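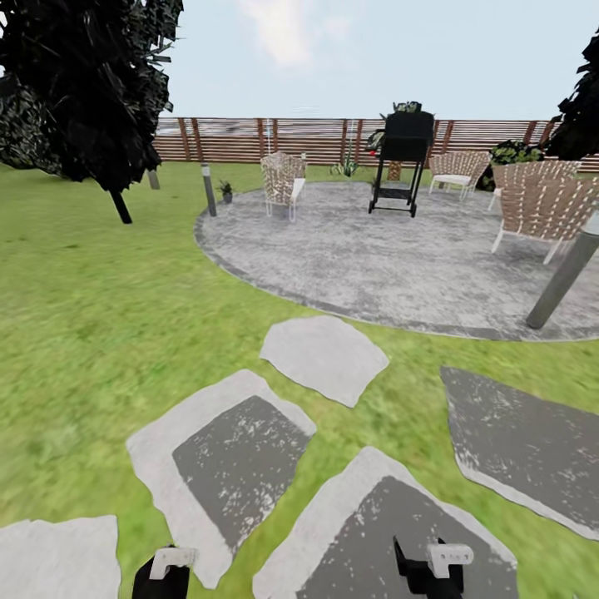 Garden sims: what rules do you lot actually stick to?
Started by patchoflawn, 22 September 2025

patchoflawn
Right, I've been building up a set of outdoor scenes for teleop practice and I'm getting to the point where other people want to use them, so I need some house rules. So far mine were all in my head, which was fine when it was just me and a cup of tea.

The one I've been on this week is the back garden with the round patio, the barbecue and the woven chairs. Lawn in front, stepping stones leading up. My draft rules so far:

Both grippers in view before you start recording.
No driving across the patio until you've had a look all round.
Stay 26 cm clear of any furniture unless the task is about that piece of furniture.
Barbecue is treated as hot, always, even in sim.
Stop and call it if you lose sight of the thing you're reaching for.

What have I missed? And is the barbecue one daft? My brother thinks it's daft.

tinshed_46
Not daft at all. We do the same with hobs. If people get used to grabbing the hood any old how in sim, they'll do it in a real garden in July when somebody's got sausages on. I'd go further and say the lid only gets opened by the handle, and if you can't make out a handle you leave it alone.

Your 26 cm is a bit mean though. Where did that come from?

patchoflawn
It came from me making it up! I started at 90 and you couldn't get anywhere near the chairs without breaking it, so I kept knocking it down until the runs stopped being silly.

Marrowfat
That's a terrible way to get a safety distance, sorry. You've tuned the rule to fit the scene. I'd set it from how far your arm travels after you let go of the controls, then add a margin, and if the patio's too tight for that then you slow down near the chairs. Two speeds, slow one near furniture. We've done that since we moved over to Kurnach and the arguments more or less stopped.

tinshed_46
Agree with Marrowfat, much as it pains me.

Kohei Oda
Hello all, I look after the outdoor scenes for the Genda course. I'd like to stick up for patchoflawn a little. For a practice scene a fixed distance is easy to teach and easy to mark. Our beginners have one number to remember and they remember it. Speed zones are better on paper, but I've watched people spend a whole session looking at the speed readout and never at the garden.

I would add one about the stepping stones. They're uneven shapes with grass between, and people start their run hovering right over them with the fingers low. We ask for a raised start, every time, before the base moves at all. Real slabs rock and have lips. In sim you slide over the top and learn nothing.

Marrowfat
Fair on the beginners. I still don't think a number you can't justify belongs in a written rule. Call it a target or something.

patchoflawn
Ooh, the raised start is a good one, I'm having that. I'm forever parked low over the slabs and I never thought about it - some of the ones nearest me have that speckly dark middle and I like lining up on them. Bad habit, clearly.

Marrowfat, what if I write it as "26 cm, to be replaced once stopping distance is measured"? Then it's at least owning up.

Marrowfat
Yes, I could live with that. Put down who's measuring it as well or it'll still be there in 22 years.

gladys_b
Can I ask about the thin stuff? Posts and garden lights and so on. I use Tilari and the little bollard lights are what catch me out, well ahead of the big furniture. You're watching the barbecue and you clip a grey post with your elbow. Do any of you have a rule for that?

tinshed_46
We name them out loud before starting. Sounds like primary school but it works. "Post on the right, light over by the tree, pot next to it." Then off you go. If you hit one you named, that's a fault. If you hit one you didn't name, that's a fault and you go back to the start.

gladys_b
Harsh! I like it.

Kohei Oda
We do it as well, but silently, with a tick sheet. Saying it aloud is nicer if there's only a couple of you in the room.

Marrowfat
Plants too, please. Everybody treats them as soft and lets the arm brush through. Something spiky like an agave will have a cable cover to bits in a real garden. Ours count as solid, same as the fence.

patchoflawn
Hmm, not sure on that one. If I make every leaf solid then half the runs near the fence get binned for touching one tip. I'd rather pots solid, leaves a warning.

Marrowfat
Then your operators will learn that leaves are a warning.

patchoflawn
Which is what they are in my garden! But I'll put it to the others. Draft two so far: raised start, name the posts and pots, barbecue always hot, 26 cm for now with my name next to it, two grippers in view, stop if you lose sight of the target. Leaves still up for grabs.

tinshed_46
Has anyone tried the Saengthong trees, by the way? The canopy on my dark ones hides the arm completely if you go in underneath, and I'm wondering whether to ban going under trees or just swap them.

gladys_b
Swapped mine. Still lose the arm under there, only now it's a nicer green.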